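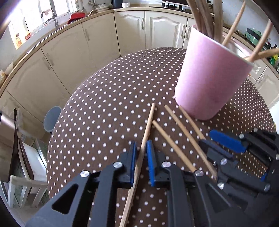
Wooden sticks, pink cup, spotty cloth. Monday, March 29, 2021.

One Cup for Everything: the gallery

I have never believed in storage systems. I have bought several, which is a different matter, and most of them are now inside other storage systems in the cupboard under the stairs. So when Noelia Urquijo sent round her plan for the craft table at Moya, our shared workroom in Waton, I read it the way I read the small print on a phone contract.

The plan was called One Cup for Everything. Anything long and thin that gets used at the table goes into one upright cup. When you finish, it goes back in the cup. That was the whole of it, and it still took her 2 pages.

I said I would keep this page going so that we could all judge for ourselves. My notes follow, with replies from the people who felt they had been misrepresented.

On the sticks

We get through a lot of them. They end up as plant labels, paint stirrers, masts for boats, legs for animals that were never going to stand up anyway. The last lot came in a bundle of 468, according to the packet, and I see no reason to trust the packet.

Noelia's claim is that a thin stick lying on a table is a lost stick. Mine is that a stick lying on a table is exactly where you want it. You can see it and pick it up. Once it is standing in a cup with its friends you pull out one and three come with it, and then you are back to sticks on the table, with an extra step in between.

She says to hold the cup down with the other hand. I have been told this more than once.

On the cup

Pink was Trevor Parsons's choice, on the grounds that everyone would notice it. I agree that it gets noticed. Whether it gets used is another question, and the picture at the top doesn't do his side many favours, with sticks lying out on the cloth in front of it.

My real quarrel is with height. A tall cup is fine for tall things and hopeless for anything shorter, which goes to the bottom and stays there until somebody tips the lot out. A wide, heavy jam jar would do the same work and would not go over when a sleeve catches it. I put this to the group in writing. Trevor wrote back that jam jars break. Mine never has, but I accept that this proves nothing.

I also asked why the cup has to live near the far edge. If you sit on the wrong side you have to lean across your own work to reach it, and people who have just put glue on something do not lean. They put the stick down next to them. I would.

On the cloth

Dark brown with small white dots. I was against it, for the record, and I have come round about halfway.

Against: a patterned cloth under fiddly work is hard on the eyes. Lose a small white bead on white polka dots and you may as well go home. We had a plain green cloth before and I still think it was better for anything tiny.

For: pale wood does show up very well on brown. You can find a stick without your glasses on, or I can, which is the only test I have been able to run properly. Brown is also kind to tea.

What I don't accept is the idea that the dots help you to line things up. Somebody suggested using the spacing as a sort of grid. I tried it with a ruler and a cup of coffee on a wet afternoon, and a tablecloth moves. It creeps whenever anyone leans on it, and a grid that creeps is worse than no grid.

On round tables

Every book about sharing a workspace says a round table is friendlier. Perhaps it is. It also has no corners, and corners are where people put things they want left alone. At the old square table each of us had a corner and there were very few arguments. Now it all drifts inwards, and a thin stick near the rim needs very little help to reach the floor.

Noelia has offered to try the square one again in July if the cup has not won me over by then. I have made a note of that.

The trial, such as it was

Her test was simple. Start with loose sticks on the cloth, put them away one at a time, and see how much bother it is. She reckons the whole job comes to 33 seconds for a small handful. I reckon 20 if you sweep them up in one go and drop them in together, and she says that is cheating because some of them go in upside down. They are sticks. I asked her which end was up and am still waiting.

To be fair to her, one at a time does have something going for it. You notice the split ones, and you notice the ones with paint on. With the sweeping method all that goes straight in the cup and becomes the next person's problem, and the next person is often me.

I remain unpersuaded that anyone will do it when they are packing up in a hurry and want to get home.

Replies

Noelia: The second page was a drawing. You could have said so. And you have left out that the scissors have stopped going missing, which was the reason I started.

The scissors are fatter than the sticks and were not part of my complaint, but yes, they have stopped going missing.

Trevor: Pink was the only one left in the shop. I said people would notice it to make it sound like a decision. I'd have had blue.

Noelia: I would be happy to move the cup to the middle.

The middle was my suggestion from the first week, so I am glad it has been thought of. Please put the cup there from now on, and leave the paint stirrers on the newspaper until they have dried. Anyone wanting the green cloth for beads will find it folded on the shelf by the sink, under the Zirance catalogues.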